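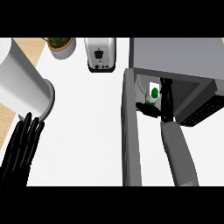 Keeping Players in Skenholm: Notes on Timed Events in a Mobile Game
Project report by Boris Krajčí
Supervisor: Ferdinand Koller
October 14, 2026

1. What we set out to do
Skenholm is a small monster-collecting game for phones, built by our group under the team name Udeno. Players walk their avatar round a map and catch creatures, the rarest of which is a sulky badger called Darkemon. My part was the events calendar. I wanted to know whether short events bring people back, or whether they simply annoy the ones who were busy that evening.

2. Method
I sent the test build to 500 students on the campus mailing list. Of these, 376 installed it, which I put down to the free stickers. Every player got the same map, but only half were shown the weekend event, in which Darkemon turned up at the Lehner bridge for two hours.

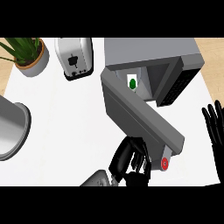 The other half could meet him at any time, though the odds were so poor that most gave up and caught pigeons. I logged when each player opened the game and how long they stayed.

3. Results
During the event, 85 players reached the bridge. Most left as soon as they had their badger and did not come back until the next notice went out. The group without an event played for less time per visit but opened the game on more days. Three people wrote in to complain that the event clashed with football. One wrote in to complain about the badger.

4. Problems
The server fell over in the first ten minutes of the event - my fault, as I had left the debug log on. I extended the event to make up for it, so the two hours were really nearer three for anyone patient enough to stay. A second run is planned for November, with a longer window and a smaller log.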